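Allotment waiting list and the water troughs

Quick one this month, sorry, written between two buses. Main thing first — the water goes back on at Henare on Mar 19, 2025. All troughs except the one by the top gate, which still leaks and which Upendo is waiting on a part for. If you're plots 3 to 20 please use the middle trough till further notice and don't be tempted to turn the stopcock yourself. Last spring somebody did and we paid for it.

Rents. Going up to £62 for a full plot, half plots to be confirmed. I know. The landlord put the ground rent up and the skip hire went up too, and we had the hedge to pay for. Cheques still fine, bank transfer better, cash in an envelope through my door only if your name is on it. Had one in the autumn with no name and it's still in my kitchen drawer.

Waiting list now stands at almost 90, the longest it's been since I took it over from Liên Ông. So if you know in your heart you're not going to dig this year, please tell me now and not in July when the bindweed is over the fence. No hard feelings at all, you can go back on the list or share with somebody. Zarmeena Usmani has half a plot's worth of room and would like company, preferably someone who likes beans.

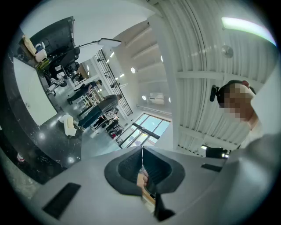 Seed potatoes. The order came in short, no Vemano, so everyone who asked for those is getting a second early instead. Anyone who'd rather have the money back, tell Quang Thái before you collect. Onion sets all fine. Broad beans fine. Collect from the hut, mornings only, bring your own bag as we've run out of them agian.

Bonfires — none before May, then only after dusk and only dry stuff. The houses on Prerkudside have complained twice and to be fair they had washing out.

The hut itself. New felt on the roof, door planed so it shuts. The padlock code has changed, ring or ask on site, I'm not putting it in here. Please put the long handled loppers back when you've had them. The good ones, orange grips. Been gone since the autumn and I'd like to prune my own plum at some point.

Compost delivery. Bags not loose this time, price as last year, names on the sheet in the hut by the end of the month. If you can help unload say so on the same sheet. Knees permitting.

Plant swap is in May, date to follow, Anežka Kubíček is running it. She wants tomatoes labelled properly with the variety, as last year we had 'red one' and 'other red one'. Squash and courgettes welcome but not thirty each.

Lost: one green flask, left on the bench near plot 41. Found: a child's wellie, left foot, on the hut windowsill.

Next newsletter when I get to it. Bits for it to me please, on paper or by email, not shouted over the hedge.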